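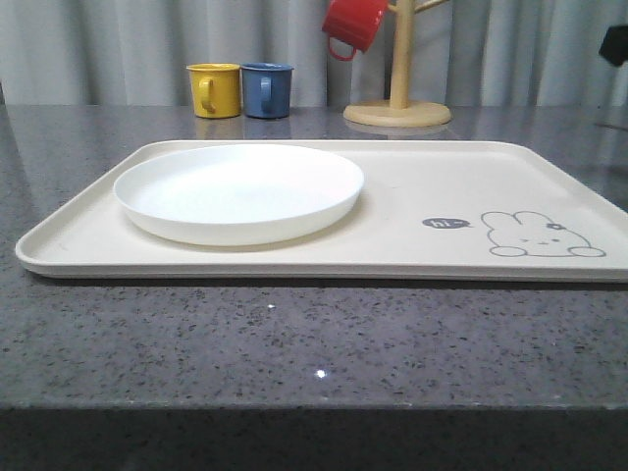 Ticket 2155 – Tray rocks and slides on the kitchenette counter, Dornerberg guest apartment
Category: Furnishings and tableware
Status: Solved, left open for comments

Reported by the guest host, in October

Hello, and thank you for taking this on, I know it's a small thing next to the boiler tickets. I look after the Dornerberg apartment and set out a breakfast tray before each arrival. It's the cream one with the sleepy rabbit that says "hi~", and guests love it, so I would really like to keep it going! The trouble is that it won't sit still. If you press on one corner the opposite one lifts a little, and if you put a plate on the left side and then reach across for something, the whole tray creeps along the stone. One family wrote in the guest book that their toast had gone for a walk.

What I have tried so far: washing the underside with dish soap, turning the tray end for end, and putting a damp dishcloth under it. The dishcloth works beautifully but looks dreadful. I also wondered about the counter itself, as it was polished over the summer by the Murkumness people and has been slippery ever since.

Reply from the help desk

Thank you for such a thorough note – it saved us a good deal of back and forth. Could you lay the tray down with the silverware next to it, the way you would for a guest, and tell us whether the rocking happens there too? Please also check the stone with a ruler on its edge, once along the length and once front to back. We had ticket 618 from another apartment last year where the tray was fine and a blob of old sealant was doing all the mischief.

Update from the guest host

I did all of this at 9:30 this morning with a cup of coffee to keep me company.
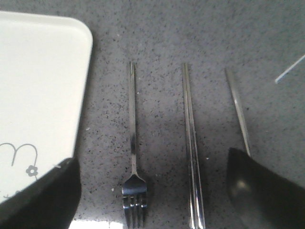

Silverware laid out next to the tray, rabbit side up.

The ruler sat flat both ways, so I think we can let the stone off the hook. No sealant that I could find with my fingernail either. The tray rocked there just the same, and it rocked on the dining table too, which I hadn't thought to try before. So it must be the tray, poor thing. I suspect the dishwasher, because a guest ran it on the hot program in the spring.

While I was at it I tested the mugs, in case you were going to ask. I moved each one about with a fingertip and they don't wobble at all. They live at the back by the curtain and I would like them to stay there if possible. 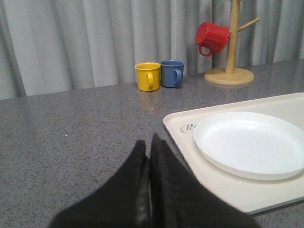

The yellow and blue mugs at the back of the counter.

Reply from the help desk

Then it's a slight warp, and we can live with that. We're sending a sheet of the clear Fumus bumpers, 50 to a sheet, so you'll have plenty left over for cupboard doors. Wipe the underside with rubbing alcohol, let it dry, and stick one near each corner. On the corner that lifts, put a second bumper on top of the first and press hard. Leave it overnight before you set anything on it, and wash the tray by hand from now on.

Update from the guest host

Bumpers on! The doubled one took me two goes, as I had picked the wrong corner the first time. The tray stays put now with a full plate, and I can lean on the rabbit without anything tipping. I've added "hand wash only" to the card inside the cupboard door. If the Cheung apartment downstairs has the same tray, do tell them I have most of a sheet to spare.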